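Truvatix Paired Hand Grippers, Model Drumgate
Equipment > Demonstration capture > Handheld

Overview
Specifications
Task notes
Comments

The Drumgate is a pair of handheld grippers for recording two-handed tabletop work. An operator holds one in each hand and does the chore directly. The recordings are then used to train a policy that runs on a fixed pair of arms carrying matching jaws. The product is sold to labs and integrators working on dish handling, shelf restocking, light kitting and similar jobs. It is not a consumer product and does not include an arm.

Buyers tend to ask the same thing before they order: can a machine clear a table or load a dish rack yet? The short answer is that it can do parts of it, at a fixed station, with objects it has been shown. The notes on this page are meant to help you decide which parts are worth recording first.

What is in the set
Left gripper and right gripper, each with a mounting plate
Two cable sets
Two-piece table clamp kit
Calibration card
Carry case
Truvatix Nindura recording software, single-seat license

The receiving arms, end-effector adapters and work table are ordered separately. Adapters for the Minami bench arm are in stock. Adapters for other arms are made to order with a lead time of 30 working days.

Specifications
Weight, each gripper, without cable: 685 g
Maximum rated grip load: 14 N
Actuation: finger trigger, spring return
Jaws: parallel, replaceable pads
Pad options: smooth, ribbed, soft
Handedness: left and right units are mirrored and not interchangeable
Use: indoor, dry

The jaw pads are a wear item. Replace them when the surface has gone shiny or when a smooth-walled object starts to turn in the grip. Pads should be replaced on both grippers at the same time, and the same pad type should be fitted to the arms. Mixed pads are the most common fault we find in policies sent to us for review.

What the grippers can record
Any motion an operator can make with two parallel jaws. This covers picking, placing, sliding, tipping, steadying an object with one side while the other works, and handing an object across. It does not cover in-hand motion. A person turns a mug around by rolling it in the fingers; two jaws have to set it down and take it again, or pass it over. Operators new to the set need a few sessions before they stop attempting the first method.

What machines do with the recordings
Cups, tumblers and bottles on a clear table are the easiest group. Rigid, upright and in reach, they can be moved to a marked spot with a modest number of recordings. We advise 500 clean recordings of a single task before judging a policy, with the object's starting place varied each time.

Racks and baskets are harder. Thin wire gives depth sensing little to work with, and a jaw that drifts sideways will catch on it and drag the whole rack. If the task ends in a rack, clamp or weight the rack in early sessions and free it later - the policy will need both cases.

Cloth is harder again. Folding a flat towel from a known start works on the bench. Pulling one item from a pile and finding its corners is still slow, and results change a good deal with the fabric. We do not quote success rates for cloth.

Wet work is outside the rating of this product. So is anything with a blade.

Shop-floor tasks follow the same pattern. Moving parts from tray to tray is practical now, although a dedicated fixture is usually faster if the part never changes. The case for a learned policy is a station where the mix of parts changes often and the pace is low. Connector seating and screw starting need force sensing, and this model has none.

Station setup
Work seated or standing, with the table edge at about elbow height. Keep both grippers low over the table and start each recording from the same rest position, jaws open. Route the cables down and away from the jaws. A cable that crosses the work area will appear in the recordings and can be pulled into a grasp.

One object in front of a container is a good first layout. It calls for an approach from either side and a choice of hand, and it can be reset in seconds.
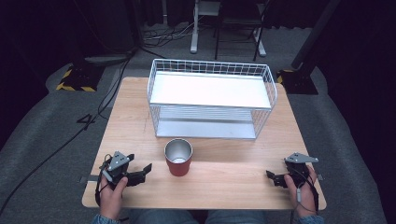

A reader running an older Nindura license writes that the single-cup task transferred to their arms within a week, but the policy had learned to favor the left hand so strongly that it reached across the table for anything placed on the right. They would like the software to report hand use per session, and they add that a person still clears their bench in less time than the arms take to move one cup.

Both points are fair. Hand-use reporting is in the current Nindura release, under Session > Balance. A strong bias to one side is corrected by recording more starts on the other side; deleting good recordings to even out the totals gives worse results. On speed, a policy trained on this set will run at or below the operator's pace, and most sites run it slower for safety. If cycle time is the main concern, a chore of this kind is not yet a good candidate.

Choosing a first task
Pick something that is done many times a day in the same place. Write down what counts as finished before recording starts. "Cup in the basket" is usable. "Table tidy" is not, and operators will each read it their own way. Decide also what the machine should do when it fails: stop, release, or return to rest. The grippers have no button for marking a failed attempt. Use the foot switch (sold separately) or the keyboard.

Known limits
No force or touch sensing at the pads
Wired only
Trigger travel is fixed and may be long for small hands
Transparent objects need extra recordings and even lighting

Ordering
Sold as a set of two. Single replacement units are available to existing owners on return of the damaged gripper. Pads ship in packs of four pairs. Calibration is checked before dispatch and should be repeated after any drop, using the card supplied.

Related items
Minami bench arm adapter
Foot switch
Pad pack, soft
Drumgate cable set, long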